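Helpers wanted for a home robot build, Friday evenings in Flekcombe

Hi! I'm looking for two or three people to join me on a robot arm I've been building at home, and I'd love to hear from you even if you have never touched one before. The arm is called Erik (my niece picked it, and it stuck) and the whole point of him is to pick small stuff up off the floor so my mother doesn't have to bend down for it. Pens, socks, pill bottles, chargers, that kind of thing.

I started in March with a budget of 30 dollars a week and a lot of optimism. Erik can now reach the floor and close his hand when I tell him to. What he can't do very well is decide how hard to squeeze, and thin floppy things are a nightmare – he does fine with a tennis ball and then goes to pieces over a shoelace. Cables are what I want to spend the spring on.

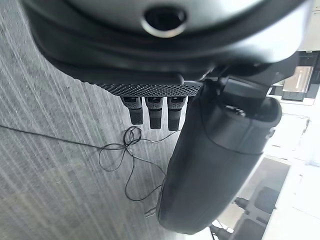 Aicha Ouali wrote back to my first call and said I should be asking for people who are patient with failure, and that coding skills could come later, seeing as her own group at the Welasus workshop spent 139 tries on a bath towel before they got one clean fold. I think she's right, so patience goes at the top of the list.

Besides that, it would be great if one of you likes soldering or wiring, and if one of you can read Python without swearing (writing it is a bonus!). I also need somebody who is happy to sit on the carpet, put things back where they were and write down what happened. That last job sounds dull but it's the one I enjoy most, and we'd swap around anyway.

We meet Fridays from 6:30 to 9 at my place on Furnival Street, ground floor, two steps up to the door. I can't pay you, sorry – I do cook, and I cover bus fare and any parts you buy for Erik as long as you ask me first. You'd be signing up for eight sessions. If you miss one, no big deal, just text.

You need to be 18 or over and OK with a cat. Long hair tied back when the arm is powered, please, and no loose sleeves.

To apply, drop a note in the box marked 115 in the lobby of the Furnival Street building, or reply through this page. Tell me a little about something you've built or fixed, big or small, and whether you'd be coming by bus or need a parking spot. I'll answer everyone within a week.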